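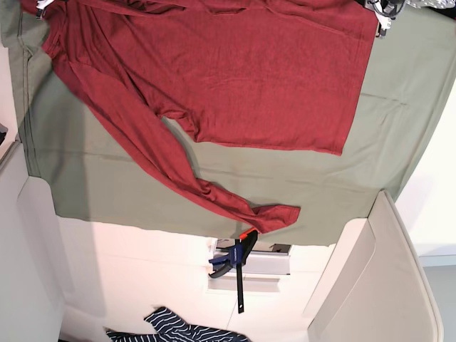
# 第三章 现场演示的观察与记录

前两章讨论的机械臂，处理的大多是形状固定的工件：箱体、轴、托盘。这类工件的位置和姿态可以用少量参数写清楚，抓取点也可以提前算好。本章转向另一类对象，即布料、衣物、线缆等柔性物体，并以一次开放日参观为线索，说明在演示现场应当看什么、怎样记、记下来的东西能支持什么结论。

开放日在 Ridbridge 的一处实验楼举行，日期是2026年3月19日。参观者按批次进入，每批先听讲解，再到工位旁观看。本章用到的是其中两个工位的材料：Kennedy 工位演示衣物的展平与折叠，Grevley 工位演示线缆的理顺与插接。两处使用同一套任务记录软件，名为 Brukari，本章附录给出了它的记录表格式。

## 3.1 为什么选衣物

一件长袖针织衫平铺在台面上时，看起来接近一个平面图形，似乎与一张纸板没有多大差别。夹爪捏住一角向上提起，情况马上改变。布料在自重作用下垂落，袖子可能绕到衣身下面，领口和肩部可能挤成一团。同一件衣服、同一个抓取点，前后两次提起后的形状也很少完全一致。

从建模的角度说，刚体在空间中的位姿有六个自由度，而布料的状态原则上需要无穷多个参数描述。工程上不会真的去求全部参数，通常只关心少数几个量：

- 边缘的走向，特别是下摆和袖口；
- 角点是否可见，是否适合夹取；
- 褶皱集中在哪个区域；
- 衣物与台面之间有没有夹层。

袖子是折叠任务中最容易出问题的部分。它细长，容易扭转，扭转之后内外两面不易分辨。如果袖子斜压在台布上且带有扭转，直接对折衣身往往会把这段扭转一起折进去，成品表面鼓起一条。较稳妥的做法是先处理袖子，再处理衣身。读者在观看演示时，应当记下操作的先后次序，后面的习题会用到。

## 3.2 台面与背景

柔性物体的操作效果与台面关系很大。台面过滑，衣物会跟着夹爪整体移动；台面过粗，下摆拖不平。在台面上铺一层布是常见的办法，但台布本身也有折痕，也会滑动，需要固定。固定方式包括夹具夹持、边缘压条和背面粘贴，各有利弊，3.4节将做比较。

颜色也要考虑。红色衣物放在灰绿色台布上，两者色相差别明显，按颜色做分割比较容易。若换成深蓝色带白条纹的衣物，条纹会随褶皱弯曲，算法有可能把条纹当作衣物边缘。反过来，条纹的弯曲也提供了表面形状的信息，在某些方法里是有用的线索。

光照方面，单侧强光会使白色表面过亮，阴影一侧的细节则会丢失。记录现场条件时，至少要写明光源的方向，以及台面附近有没有大面积的反光表面。许多参观记录漏掉了这一项，事后比较不同场次的结果时便缺少依据。

## 3.3 怎样看一次演示

演示与试验是两回事。试验要求事先规定条件、次数和判定标准，演示的首要目的是让观众看懂过程。Kennedy 工位的一场演示约29分钟，包括讲解、操作和提问，中间还要整理台面。时间有限，观众看到的完整操作次数很少，由此推算成功率是不可靠的。

但演示仍然有观察价值。建议从下面几个方面入手。

**初始状态。** 衣物开始时是铺开的、半折的还是揉成一团的，由谁摆放，摆放时有没有避开困难的姿态。同一套系统，面对铺平的衣物和面对成团的衣物，难度相差很大。

**控制方式。** 动作由程序自主产生，还是由操作员遥控，或者两者交替。仅凭机械臂的动作往往看不出来，应当向讲解人员询问，并在记录中写明答案的来源。

**接触过程。** 夹爪从哪个方向接近布料，闭合时捏住的是一层还是多层。捏住衣角之后提起多高，有没有在空中停顿。双臂配合时，另一只夹爪是在拉紧、跟随还是等待。

**失败与恢复。** 夹空、滑脱、多层粘连都属于常见情况。要分别记下系统能否自己发现，以及发现之后是重试、跳过还是请人处理。一次失败之后的恢复过程，信息量常常大于一次顺利完成的操作。

记录时应把观察与推断分开写。“夹爪捏住衣角”是观察；“夹爪的力控制较好”是推断，需要另外的证据支持。Brukari 的表格为此设了两栏，手写记录也可以照此划分。

## 3.4 本章安排

以下先比较几种台布固定方式，然后在3.5节介绍衣物角点的检测，在3.6节讨论折叠动作的分解。3.7节转到 Grevley 工位的线缆任务，读者可以对照两类柔性物体在建模上的异同。章末附有空白记录表。

学习本章需要掌握第二章中夹爪坐标系的定义以及从相机坐标到基座坐标的变换。不熟悉的读者请先复习2.3节，再做下面的准备练习。

**准备练习**

1. 取一件长袖上衣平铺在桌上，捏住下摆一角缓慢提起，画出提起前后的轮廓。
2. 把同一件上衣重新铺平，重复上述操作，比较两次的轮廓，并指出差别最大的部位。
3. 用文字写出折叠这件上衣的步骤，每一步注明抓取位置、移动方向和松开位置。写完后交给同学照做，标出需要补充说明的地方。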